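We use cookies to keep this site working. By continuing you accept our cookie policy.

Household Energy, unit 3 — small kitchen loads
Posted July by the Pärn course desk

Carrying on from standby power. Everything today is resistive heating, so P = V x I and not much else. Bring the meter readings from last time.

Key terms
- rated power: what's on the plate, in watts
- duty cycle: fraction of time the element is really on
- energy = power x time. Watts are NOT energy, half of you wrote this on the quiz

Toasting: high power, short time. Toaster ovens cycle on the thermostat, so rated power overstates teh use. A bigger box also means more air and metal to heat before the bread sees any of it.

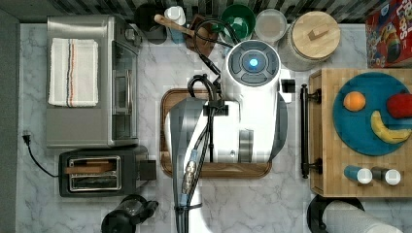
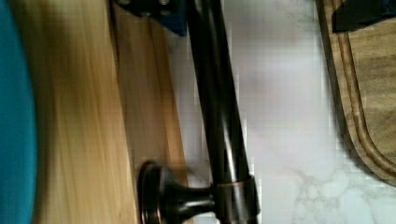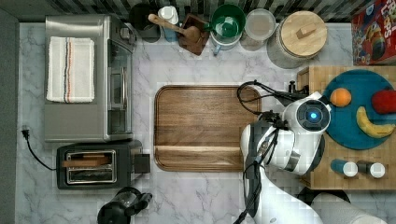 Last picture: toaster oven, and below it a two-slot toaster with bread in one slot.

Worked problem (Skender set, no. 32)
Plate says 1,132 W. Runs 3 minutes. Energy = 1,132 x 3/60 = 56.6 Wh. Convert to kWh before you touch the price — divide by 1000.

Then redo it for an oven with the same plate, 85% duty cycle, 10 minutes. Show units on every line.

Losses: side walls, the open top, heat left in the metal afterwards. Second batch comes out faster, why? Two sentences, no more.

Reading: Dridum booklet, chapter on thermostats. Skip the appendix, its out of date.

4 comments · 11 shares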